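Teaching a robot arm to build without a blueprint

When Dace Eglītis talks about blocks, she uses her hands. She stacks invisible ones in the air, tips one off the pile, catches it and starts over. She has been doing this, on and off, since November, when her group at the Ostunmont lab finally got the results they had been chasing through two versions of the project.

The project is called Clirnadden, and the question behind it is easy to say out loud. Can a robot arm put together a structure when it has only been told what the finished thing looks like?

"Everybody assumes we give it the steps," Eglītis says. "We give it the end. It has to find an order that works, and there are orders that really don't work! If you put the long bar on too early, you've blocked the hole you need next."

The first version, Dollow, planned the whole build before the arm moved at all. It was tidy on paper. Then a block would seat a hair too high, every later step would inherit the mistake, and by the end the gripper was pressing a part into empty space. Eglītis laughs about it now. "I have a folder of those videos. I watch them when I need to feel humble."

Clirnadden plans a little, places a piece, looks again, and plans some more. The looking is done with printed square markers stuck on the parts, which let the software work out where each one sits and how it is turned. The method was trained on 2000 simulated builds before it touched a real block, and then tested on 22 target shapes it had never seen. It finished all but two of them. Dollow had managed 14.

"I was at home when the last run came in, eating soup," she says. "I called Mahrous, and I think I just yelled the number."

Mahrous wrote the part of the code she is proudest of, the check that runs after each placement. If a piece has landed slightly off, the planner treats the crooked version as the new truth and works from there.

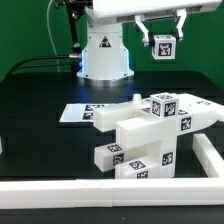

"And sometimes it takes a piece back off," Eglītis says. "We never wrote a rule for that. Removing a part was just one of the moves it was allowed to make, and in a few of the builds it picked up a cube it had already placed, did something else underneath, and put the cube back. I made everybody come and watch."

She is quick to list what is missing. The markers have to go eventually, and she would like parts that bend. Two of the shapes still beat it, both with a long overhang on one side, and she has a theory about the weight that she wants to test before she says more.

"Ask me again after the next batch," she says, already reaching for another block that isn't there.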